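Noltico 5 changes how your notes are saved

The new version of Noltico came out in September, and many readers asked us if they should install it now or wait. Our short answer is: make a backup first, then install it. The main change is in the way the program keeps your notes on the disk.

Until version 4, Noltico stored everything in one big library file. When this file was damaged, all notes were in danger. Version 5 saves each note as a separate small file inside a folder. We tested it with our own library of 2322 notes, and the conversion needed roughly 3 minutes on an older laptop. 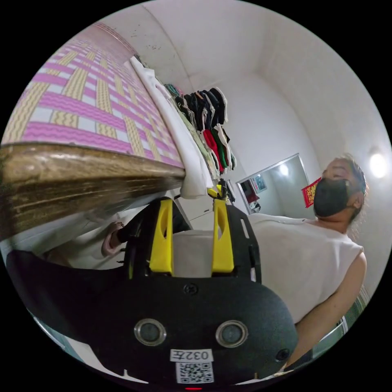

The good side is that backup programs now copy only the notes which you changed. With Bimden, our nightly backup went down from 649 megabytes to a very small amount on most days. Sync through Chambi is also faster, but please turn it off before you start the conversion. If you forget this, Chambi can upload the old library and the new folder at the same time, and you will get many double notes.

One more warning is for people who use tags with a slash in the name. Version 5 replaces the slash with a dash, and there is no setting to keep the old form. Saved searches with such tags must be corrected by hand.

The Zarcombe plug-in for printing does not work with the new folder yet. If you print from it often, stay with version 4 until the plug-in is updated.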